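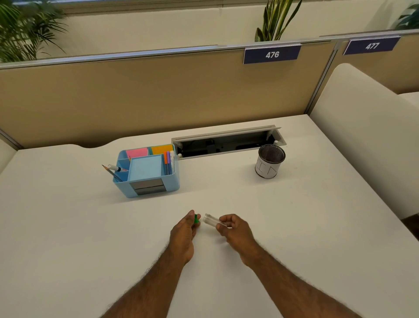 How big a desk organizer do I really need?
Big enough for the things you reach for every day, plus one spare slot. Anything beyond that turns into storage, and storage belongs in a cabinet.

I get asked this a lot in the shop, usually by people who have already bought one that was too large (me too, years ago, a monster with a lid). So when we took on the Tetby desk organizer I wanted it to be the one I could hand to pretty much anybody with a normal desk and a normal amount of stuff.

Tetby Desk Organizer, light blue
Item 452
In stock, ships in 2 business days

The Tetby is a rounded plastic organizer with open compartments on top and two gray drawers stacked in the lower front. I've had one on my own desk since November and I love how much goes into it without it taking over. Sticky notes stand up in the two back compartments, so I keep pink in one and orange-yellow in the other and grab whichever I want without digging. The square tray in front is for a flat pad. Mine is pale blue, and yes, I did match it to the organizer on purpose!

Pens go in the narrow compartment on the right. It's a snug fit, and a handful of pens and markers stand up straight in there instead of flopping over. The front left compartment is roomier, so a pencil or a fat marker will lean out at an angle. Some customers hate that. I like it, it makes the pencil easy to grab while I'm on the phone.

What goes in the drawers
Small flat things. Paper clips, stamps, binder clips, the good eraser. They're shallow, so don't plan on a stapler. I keep clips in the top one and spare caps in the bottom one, and twice a year I dump both out and find three keys I can't identify.

Where to put it
Left of center if you're right-handed, and a bit back, so your forearms have somewhere to go. Leave the middle of the desk clear. I do a lot of fiddly jobs at mine, putting caps on little clear tubes and so on, and there's nothing worse than chasing a small green cap through a pile of pens.

If your desk has one of those cable trays with a hinged lid along the back, check that the lid can swing all the way up before you settle on a spot. I also keep a wire mesh pen cup over on the right for overflow. You could skip it, but then the overflow ends up in the Tetby and you're back where you started.

Cleaning
A damp cloth and a drop of dish soap. Take the sticky notes out first (ask me how I know). Marker on the plastic comes off with rubbing alcohol if you get to it the same day. After that you may have a faint smudge for life.

Questions I get by email

Does it come with the notes and pens?
Just the organizer. We sell Vavgate sticky notes in mixed colors, 100 sheets to a pad, and they fit the back compartments standing up.

Can I stack two?
Please don't. The top is all open compartments, so the second one has nothing flat to sit on. Side by side is fine.

Do you have other colors?
Only the light blue for now. Idholm, who supply them to us, have talked about a gray one, and I'll put it up here as soon as I have it in my hands.

Do you do office orders?
We do, and gladly. A full carton is 144 organizers, which is a lot of light blue, but smaller amounts are no trouble. Write to the shop and tell me how many desks you've got.

Goes well with
Vavgate sticky notes, mixed colors
Štěpánek graphite pencils, unpainted
Wire mesh pen cup, black

Page updated Monday, April 1, 2024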